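Dunstan Winter Clothing Exchange
Progress report to the Sernorside Fund
25 June 2018
Prepared by Melina Papadakis, project coordinator

1. Period covered

This report covers the first half of the grant, from the opening of the exchange in January to the end of the spring season. Spending figures are in the separate budget sheet sent by Enda Mulcahy. The final report will follow the same headings.

2. What the grant pays for

The grant covers rent on the Skusside storefront, laundry costs, one part-time coordinator and the repair bench. Hangers, bags and racks were donated by Griren when they closed their Dunstan warehouse, so the equipment line is mostly unspent. We would like to move that money to laundry and have set out the request in section 6.

3. Activity so far

We took in 1,544 items and gave out 1,522 of them. Most of what went out was children's outerwear and adult coats. Boots were asked for every week and we rarely had the right sizes. Men's large and extra large coats went out as fast as they came in.

The storefront opens two evenings a week and one morning. The morning session was added in the second month after parents from the elementary school told us they could not make the evenings. It is now the busiest of the three.

We registered 199 households. Registration is a first name, a zip code and the sizes needed. We do not ask for proof of income, as agreed in the application. Fergal Cronin checked the zip codes against the service area and found that most households live within walking distance of the storefront. The north end of Dunstan is under-represented. The bus from there was rerouted last year and now requires a change downtown.

4. Sorting and repair

Every item is checked on arrival for stains, broken fastenings and torn lining. Items that pass go to laundry. Items that need work go to the bench, where Trefor Hughes and two helpers handle zippers, snaps, hems and small tears. The bench repaired 48 coats in the period. Zippers took the most time. A full replacement on an adult parka can use up a whole evening, and we have stopped doing them on coats with other damage.
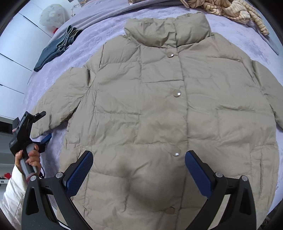
Sizing was a problem in the first weeks. Labels were missing or unreadable on many donated coats, and people were trying on three or four before finding one that fit. We now measure chest and sleeve during sorting and pin a paper tag to the collar. It has made the sessions quieter and the racks stay in order longer.

Textiles that cannot be worn go to a recycler, who collects once a month at no charge. We had expected to pay for this.

5. Difficulties

Laundry is costing more than planned. The application assumed that most donations would arrive clean. Many did not, and filled coats need the large machines and a long dry. We tried running them through the regular machines in February and had to redo nearly all of them.

Storage is tight. The back room holds one season of clothing and nothing else. Tadhg Ní Bhriain has asked the landlord about the unit upstairs, which has been empty for some time. The landlord is willing to talk but wants a full year's lease, and our funding does not run that long. We have left it there for now.

The heating at the storefront failed twice. We lost one evening session and moved another to the church hall. The boiler has been serviced and the landlord paid.

6. Request to move funds

We ask the Fund to approve moving the unspent part of the equipment line to laundry. The total grant would not change. If approved before the fall intake, we can book the large machines at the weekly rate, and that is cheaper than paying by the load.

7. Next six months

School clothing is the focus through the end of summer. Coat intake starts again in the fall, with drop-off points at the library and the Skusside fire station. We are looking for a place at the north end to run one session a month, and the community room at the clinic is the most likely. Fergal will visit in July.

We also plan a boot drive ahead of the first snow. Sizes will be listed on the flyer this time.

Questions about the figures should go to Enda. Anything else can come to me at the storefront.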